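Fui à feira da castanha e do cogumelo em Guimarães e tenho opiniões. Segue fio, com migalhas.

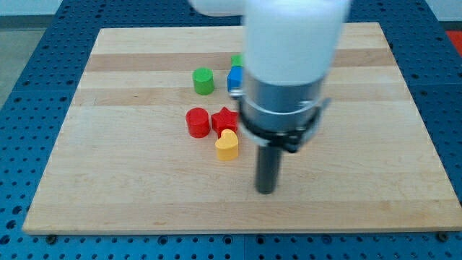

Contexto para quem chegou agora: até aos trinta e tal anos eu achava que cogumelo era uma coisa branca e mole que vinha dentro de uma lata e morria em cima de uma pizza. A minha mãe não punha fungos em casa. "Fungos são para os pés", dizia ela. Fui criado nisto.

Portanto, ir de livre vontade a uma feira onde as pessoas fazem fila para comer boletos é o que na minha família se chama uma crise de meia-idade.

Cheguei às onze e meia da manhã, convencido de que era cedo. Às onze e meia, em novembro, no Minho, já há gente a palitar os dentes.

A entrada dava direito a um copo e a uma senha. O copo era de levar para casa, a senha era para uma prova. Perdi a senha antes de passar o portão. O copo, infelizmente, ainda o tenho.

Primeira banca: Ollatico. Fazem umas papas de castanha com cogumelo salteado por cima, servidas numa malga de barro que queima os dedos todos por igual. Comi de pé, encostado a um bidão, a soprar como quem apaga velas. Muito bom. Repeti.

O senhor da Ollatico perguntou se eu queria "com ou sem". Com ou sem quê, não disse. Respondi "com". Era aguardente.

A partir daqui o relato perde algum rigor.

Na banca ao lado estava a Zanele Sibiya, que veio de Durban para o Porto por causa de um mestrado e ficou por causa do pão. Palavras dela. Vende uns bolinhos fritos chamados vetkoek, recheados com chanterelles e alho francês, e olha para nós com pena enquanto tentamos dizer o nome.

Eu disse "vétecuéque". Ela disse "quase". Foi o melhor elogio do meu dia.

O vetkoek, para esclarecer o meu tio que já perguntou nos comentários, não é uma bola de Berlim. Tio, não é. É massa de pão, frita, e dentro leva o que houver. Sim, podia levar creme. Não, não vou ligar à senhora a sugerir.

Depois houve a demonstração de cozinha. O chef convidado era o Hendrik Mthembu, que fez um risoto de míscaros para uma tenda cheia de avós. Quem já cozinhou arroz diante de uma avó minhota sabe a coragem que isto exige. Agora multipliquem por oitenta.

À primeira concha de caldo ouviu-se, da terceira fila: "Isso vai ficar empapado."

À segunda: "Eu não lhe disse?"

Ele continuou a mexer. Um profissional. No fim distribuiu colheres e a senhora da terceira fila provou, pensou um bocado e declarou que "para risoto, não está mal". Guardou a colher na mala. Vi eu.

Falemos de dinheiro, que é o que vocês querem. Segundo o altifalante, que interrompia tudo de vinte em vinte minutos para anunciar um Corsa mal estacionado, passaram 2.835 pessoas pelo portão no primeiro dia. No segundo, 3.555. O Corsa esteve lá nos dois.

Eu fui ao segundo dia. Das 3.555, quase todas estavam à minha frente na fila das castanhas assadas.

Ponto negativo: as mesas. Havia 2 mesas corridas para a tenda grande. As pessoas comiam sentadas no muro, nos degraus, no carrinho do bebé (sem o bebé, creio). Almocei ao lado de um casal que discutiu a caldeira lá de casa do princípio ao fim. Se me lerem: troquem a caldeira.

Outro ponto negativo: a Pasell, que vende queijos e tem uma noção muito pessoal do que é uma amostra. A minha era transparente. Pedi outra para confirmar o sabor e a menina disse que era uma por pessoa. Dei a volta à tenda, tirei o gorro e voltei. Era a mesma menina. Comprei um queijo inteiro por vergonha.

O queijo é excelente, o que me irrita.

A Hadberg tinha cerveja de castanha. Já sei, já sei. Fiz a mesma cara. Sabe a cerveja normal que passou o inverno numa despensa com alguém simpático. Bebi uma e trouxe 2 garrafas, que eram para oferecer no Natal e já não são.

Houve também uma palestra sobre como distinguir cogumelos comestíveis dos outros. Fiquei até ao fim e saí a saber menos. O orador mostrou duas fotografias, disse que um dava um guisado ótimo e o outro dava falência do fígado, e eram o mesmo cogumelo. Continuarei a comprá-los a quem tenha balança e número de contribuinte.

Perguntam-me nas mensagens pelo estacionamento. O estacionamento é um conceito. Vão de comboio e subam a pé, que assim chegam com fome e com direito moral à sobremesa.

Sobremesa, por falar nisso: pudim de castanha da associação de pais de uma escola qualquer, fatia cortada por um miúdo de nove anos com uma generosidade que a Pasell devia estudar.

Mandei uma fotografia do prato de míscaros à minha mãe. Respondeu três horas depois: "Estás bem?"

Estou, mãe. Comprei um quilo. Alguém tem uma receita que não seja risoto? A da terceira fila assusta-me.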